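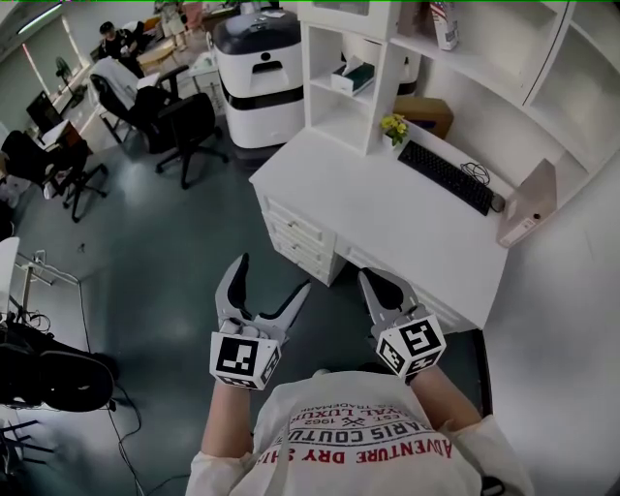

Drundow Workshop Releases Plans for Two-Handed Gripper Build

Print this page
E-mail this page

HENDRICKS – Drundow, a member-run shared workshop in Hendricks, has released the drawings, parts list and assembly notes for a pair of hand-held grippers that can be built with ordinary hobby tools. The release follows 11 months of work by members of the workshop's automation group.

The grippers are carried one in each hand and used to record everyday manipulation tasks, such as picking up desk items or opening drawers. The recordings are intended for training small robot arms of the kind members build at home. Each gripper has two curved fingers with dark pads on the gripping faces and carries a white cube printed with black square markers. Software reads the markers to work out the position and angle of the tool.

The published design is the fourth revision. Earlier versions used straight fingers, which tended to push small objects away before closing on them. The finger curve was redrawn twice, and the pad seat was deepened to keep the pad edges from lifting in use. The marker cube is now a separate part with its own mount and can be replaced without opening the body.

A complete pair takes 268 grams of filament, not counting supports. Parts for both hands cost the group $140 at the quantities listed. Print time depends on the machine; the notes give settings for two layer heights and recommend the finer one for the finger pivots.

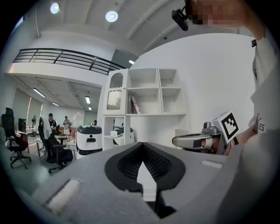 Pads are the part most likely to need replacement. The notes cover a ribbed version cut from rubber sheet and a cast version for members with access to molds. The ribbed pads held better on smooth plastic and are the default in the parts list. Cast pads are quieter and easier to clean but require a day to cure.

Drundow members have logged 318 practice recordings with the current revision. These were used to check marker visibility, finger travel and wrist clearance. Recordings in which a marker cube was hidden for long stretches were set aside, and the mount angle was changed as a result – builders with earlier mounts should reprint that part.

Calibration is done with a printed sheet included in the download. Builders should print it at full scale, measure the reference bar and enter the measured value in the settings file before the first session.

The drawings may be copied and modified for noncommercial use. Iten, a parts supplier in Bristow, will stock a hardware kit with pivots, springs and fasteners beginning in November. The kit does not include printed parts or pads.

Build nights for the gripper project are held at the workshop at 7 p.m. twice a month. Questions about the drawings can be left at the Drundow front desk.

Print | E-mail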